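Print this page | E-mail this page

CLANLEY HOUSE: RESIDENT ROOM CHECK, SMALL PERSONAL ITEMS
Room 7, first floor
Date: 18 November 2025
Checked by: Amarachi Ezeani
Countersigned: Nnamdi Jibrin
Form ref. 111, replaces the September version

Key: S = satisfactory. A = action needed. N/A = not applicable.

1. Bed and bedding

1.1 Bed clear of chargers, hair tongs and other heated items: S
1.2 Sheet free from tears and burn marks: S
Comment: Green sheet. Creased, no concern.
1.3 Loose items on bed kept together in a tray or box: A
Comment: Most hair items and bracelets are in a shallow red tray. Watch found outside it. Resident asked to give the watch a fixed place, preferably the bedside drawer. 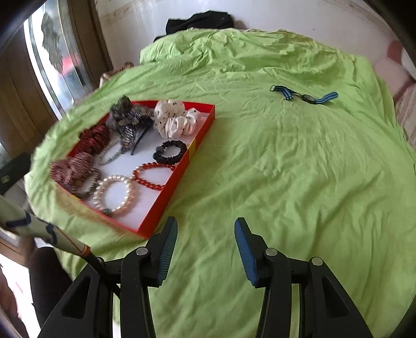
Item 1.3. Tray and watch on bed.

2. Tray

2.1 Sides intact, no splits or sharp corners: S
2.2 Inside base clean: S
Comment: White base, wipes down without difficulty.
2.3 Contents below rim: A
Comment: Scrunchies stand above the sides. Low risk, as fabric only, but they come out when the tray is lifted. A deeper box would deal with this. Sena Annan to check whether the store cupboard has one.
2.4 Tray stored off the bed at night: A
Comment: Resident says it goes on the floor beside the bed. Trip hazard on the way to the door. Shelf agreed instead.

3. Beaded bracelets

3.1 Elastic sound, no fraying at the knot: S
Comment: Each one stretched by hand and released. The pearl-like one is slacker than the rest. Recheck at next visit.
3.2 No loose beads on bed or floor: S
3.3 Pale items easy to see against bedding: A
Comment: The pale translucent bracelet is hard to pick out when laid on the green sheet. Keep in the tray.
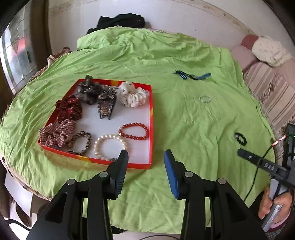
Loose beads are a slip risk on the vinyl floor and will block the small vacuum. If a string breaks, collect by hand first and report it to the office.

4. Hair accessories

4.1 Clip prongs unbroken: S
4.2 Decoration on clip firmly fixed: S
Comment: Sequin-like finish. Nothing came away when rubbed with a cloth.
4.3 Scrunchie seams closed, elastic not exposed: S

5. Watch

5.1 Strap and fastening sound: S
5.2 Battery cover secure: S

Actions to Somtochukwu Nwachukwu. Items 1.3 and 2.4 to be closed before the next room check; 2.3 depends on stores.

Print this page | E-mail this page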